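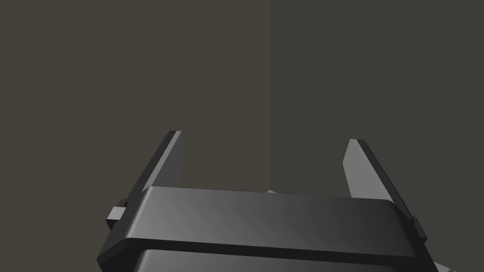 The simulated gripper, fingers open.

This post continues the notes I began in June on the Closik data pipeline. Several readers wrote to ask how we decide which simulated episodes to keep for training and which to set aside. The matter deserves a fuller account than the one paragraph it received in our internal report.

The Closik project trains a single control policy on household tasks carried out entirely in simulation. The policy receives camera views and the joint positions of a two-armed robot, and it returns short sequences of motion. Our collection at the start of this study held 871 episodes. Under the original rule, an episode was kept if the object ended in the goal region when time ran out. The rule is simple to apply, and we used it for longer than we should have.

The difficulty is that a success recorded at the final moment says little about the path taken to reach it. An arm may push an object into place with the side of a finger, or drop it from a height and have it come to rest correctly by luck. A policy trained on such episodes learns the push and the drop along with everything else.

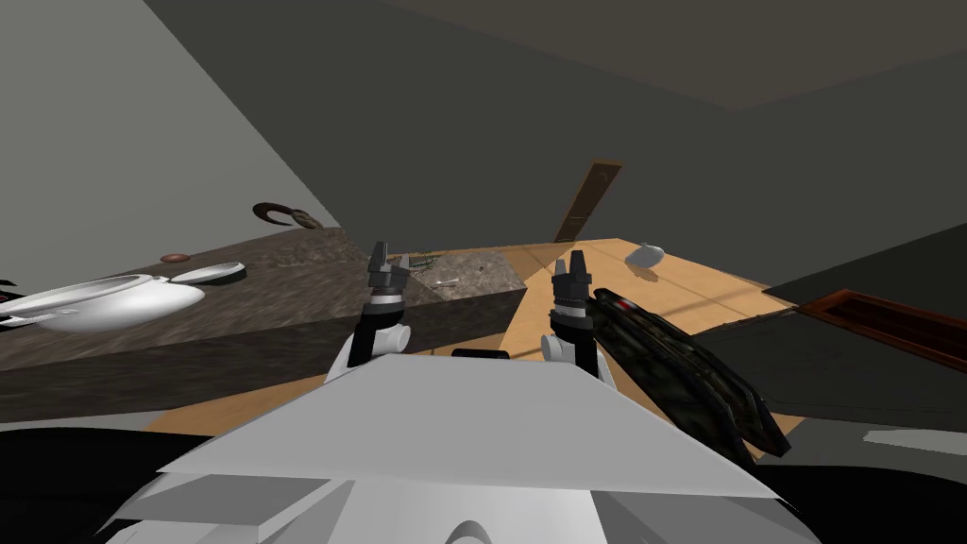 We therefore wrote a second rule, which scores each episode on contact. For every time step in which the target object moves, the simulator reports which surfaces are touching it. The score is the share of those steps in which both inner finger faces are in contact. An episode with a low score is removed even if the object finishes where it should. Tasks that call for pushing, such as closing a drawer, are exempt and remain under the original rule.

Applying the contact rule left 537 episodes. I had expected that losing so much data would hurt the policy, and I said so in writing beforehand. We trained two policies with the same settings, one on the full collection and one on the filtered set, and ran each for 200 trials in room layouts held out from training. The filtered policy placed the object correctly more often, and the gap was widest on thin items that lie flat, where a careless approach tends to slide the object away before the fingers can close. On large, rounded items the two policies could not be told apart.
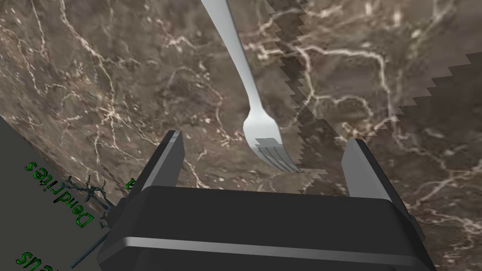
A fork beyond the open gripper, in simulation. Post by Marites Lumbao,
Research Lead, Simulation and Learning, Rakberg

Some cautions are in order. Each policy was trained with 3 random seeds, and the spread between seeds was larger than I would like. The trials were also run in the same simulator that produced the training data, so any fault in its contact model is shared by both. We have made no claim about physical hardware, and none should be read into these results.

Rendering is a separate concern. Wrist views are especially sensitive to surface texture, since the camera sits close to whatever lies ahead of the fingers. Where two textured surfaces overlap, the renderer can produce a stepped seam, and a policy that relies on edges to locate an object may respond to the seam instead. We have not yet measured how often this happens. Evangelista, our scene-building tool, now checks for overlapping surfaces when a layout is saved, but layouts made before that change have not been rebuilt.

I should also correct a statement from the June post. I wrote there that the contact score could be computed from the camera views alone. It cannot, at least with the method we have. The score depends on the simulator's own contact report, and our attempt to estimate it from images confused near misses with true contact too often to be of use -- a result that should have been checked before I published the sentence. The earlier post has been amended.

The next step is to replace the fixed cutoff with a weight, so that a poor episode counts for less in training without being discarded entirely. Our colleagues on the Traltano project have offered their training code for this purpose, and the first runs are being prepared. The weighting will be compared with both the full collection and the filtered set, using the same held-out layouts as before.

Questions about the scoring rule may be left in the comments. Requests for the episode list should be sent to the Closik project address, with a short note on the intended use.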